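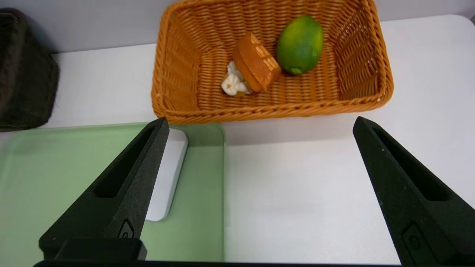 *Wrist view of the table at Varneo's Daly site, with a lime and a bread-like item in the wicker basket.*

**Varneo opens Tornine, a growing collection of two-armed tabletop work**

DALY, February. Varneo has started gathering examples for Tornine, a learning system that picks up household tidying by studying how people do it. Operators guide 2 robot arms through everyday jobs at a white table, and every run is saved with the views from the arms and from above.

The first release holds 2,892 runs, and we're thrilled with how varied they are! Baskets, trays, cups, bottles and groceries all turn up, and operators are free to choose which arm goes first. Runs with a fumble or a second try stay in the set, marked as such, so the system can learn what a recovery looks like too. 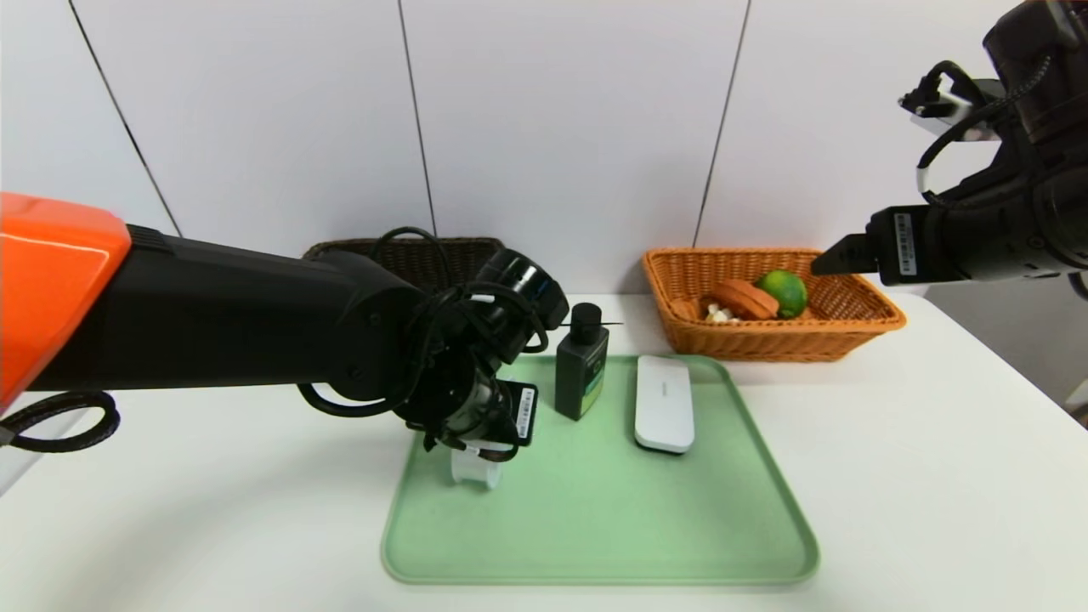

Ultan Mac an tSaoi said the slow runs had taught him the most, and that he now asks new operators to leave their pauses in. A pause before a grasp, he added, often marks the point where a person is making up their mind.

Each run gets a short written label in plain words, such as "put the bottle in the dark basket," and a second person checks it before it goes in. Tadhg Moynihan leads that checking, using a review tool called Vusa that plays all the views side by side.

Baskets have been a favorite with the team (and a real test of patience). Once a gripper goes below the rim, the overhead view loses much of what matters, and the wrist view has to carry the run.

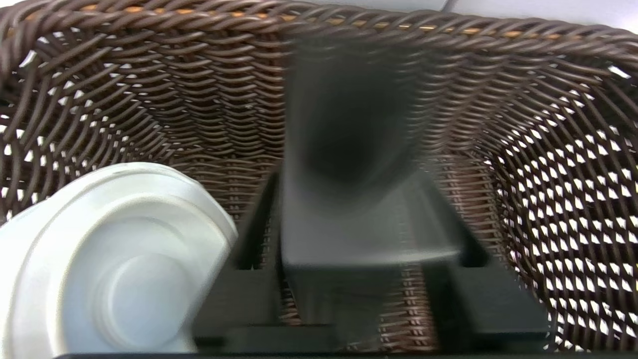

For that reason the next round adds 310 runs devoted to reaching into deep containers, with recording sessions every Tuesday. Labels and review notes will be shared along with the runs.

Research groups that would like early access can write to the Tornine desk at Varneo.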